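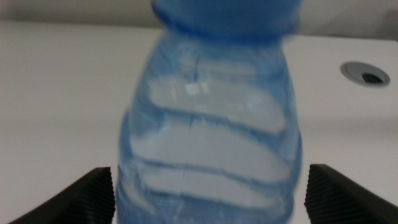 2 min read

Hall kitchen and storeroom check, Brevmont Community Hall
21 September 2025

Full walk-through before the spring hire season, and I have to say the old place is looking terrific! Comments are under each item.

1. Exits and exit lights
OK. Both doors open fully from inside with one push. The light over the side door is bright again after the new battery.

2. Fire extinguishers and blanket
OK. Tags current, pins in, gauges in the green. The blanket has moved to the left of the stove, a much better spot.

3. Switchboard
OK. Clear space in front, circuits labelled. Whoever redid those labels, lovely neat work.

4. Stove and rangehood
NEEDS WORK. Filters are greasy. Soak overnight, dry, refit. The back right burner is slow to light, so leave it off until the gas fitter has been.

5. Fridge and hot water
Fridge OK. The urn tap drips, and the drip lands right where people stand to fill the teapots. New washer ordered from Tabrizi.

6. Drinking water
OK. Bottled water is up off the floor and out of the sun. Please keep it away from the bleach and floor cleaner, which now have their own shelf with a latch!

7. Floors
NEEDS WORK. Lifted vinyl at the servery door, 9 cm long. Taped for now. The new mat at the sink is brilliant, grips beautifully even with a puddle on it.

8. Storeroom shelving
OK, but the top shelf had two boxes of crockery on it. Both are now at waist height. The limit on each shelf is 65 kg and the sticker is easy to read.

9. First aid kit
Restocked with burn gel and blue strips. Eye wash is good until December.

10. Paperwork
The Hasurance certificate is on the noticeboard. Form 303 signed and filed.

Result: pass, with items 4, 5 and 7 to fix. Next check in December.

Related checklists
Playground and fence check
Stage, curtains and lighting
Trestle tables and chairs
Uvow booking handover sheet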